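Clean the fingers before you touch the settings

At Dellach we have one cell that picks up cloth by the corner. When it started to miss in May, everybody wanted to change the grip force. I think this is the wrong first step.
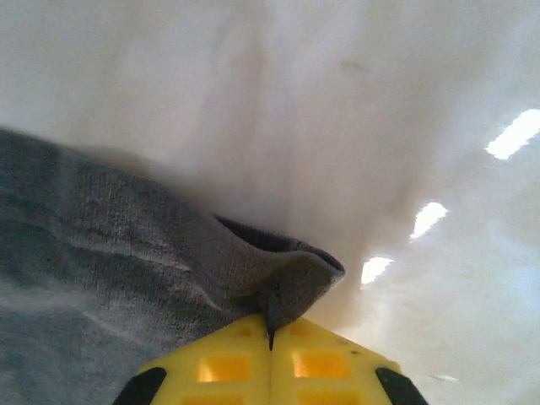 Fabric leaves fuzz, and fuzz goes where the fingers close. My opinion is that wiping should be written in the plan, every 144 picks, with a signature. It takes less time than one argument about parameters. The supplier's manual gives it one line on page 18, and I find this too little.

Related items
Why Bridine changed its cable ties
Spare pads: how many to keep
Pellik cell, 15 months later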